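Canico cell, knife task, October. Pm.

Stopped at 14.50. Arm came out of the holder with the knife and went off on a path I hadnt asked for, blade up, elbow swinging towards the wall side. Hit the e-stop. No one near it, nothing broken. Writing it down now before I tidy the log into something it wasn't.

What was running: pick knife from holder, go to board, cut banana. Speed limit 300 mm/s for the free moves, 50 for anything near the board. Policy is the Nesar checkpoint Gilmar trained, not the older one. Edivaldo on the stop button, me on the laptop, then me on the button while he fetched the gauge, so yes, one person doing both. Shouldnt have been. 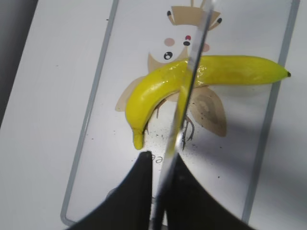

Wrist view, fingers over banana and board.

Banana approach is fine, not the problem. Did it over and over this morning with no knife and it never went wide. Tool frame is right for empty fingers. With the knife in hand it's using the same frame, no blade length added anywhere. So as far as the controller cares the tool ends at the fingertips and everything past that is free air. Grepped the config twice. The knife offset is in the Assunção cell's file and was never copied over to ours.

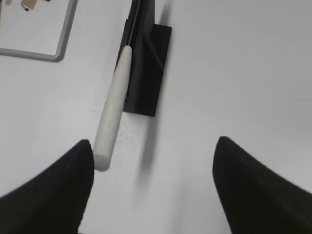
Grip force is the second thing. Set to 32 N in the file, log says it dropped to well under that for 600 ms straight after the pull. Reckon the handle turned in the fingers then. It's a smooth round-ended thing, there's no flat on it to stop it rolling, and the pads are soft. Sebastião's sleeve with two flats would sort it, he has the drawing already. Until then no knife moves above 50.

Holder needs looking at too. I think it binds on the way out and the arm yanks. Can't prove it from the log, sample rate too low on the wrist force. Turn it up before next run!!
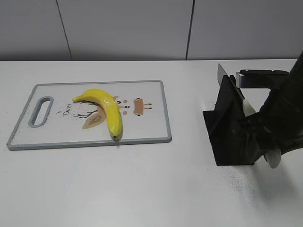

Jarrah reckons the grip is a side issue and wants the missing offset treated as the fault. With the blade in the model, Jarrah says, the planner would have thrown that path out before it moved, slip or no slip. Also asked why the keep-out box was off. It was off becuase it kept tripping on the holder last week and I never put it back. My doing.

Agreed so far:
keep-out box back on, shrink it round the holder, dont disable
copy knife offset across, check with dummy blade (the Platance plastic one)
grip alarm if force falls under set value, stop not warn
two people whenever there's a real blade, one does nothing but the button

Veikko wants an incident form as well. Fair enough. Half done, on the shared drive.

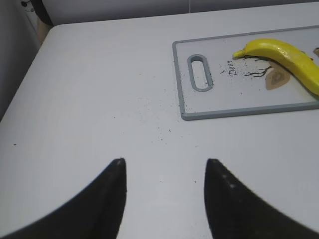 Wrist view, fingers apart, Deer board and banana to the right.

Crumbs or bits on the board and the table, wipe down before anything else is run. Ask Gilmar whether he trained with the table clean, might matter for the camera, might not.

Real knife locked in the drawer, key with Edivaldo. Dummy blade first thing tomorrow, box on, 50 all the way.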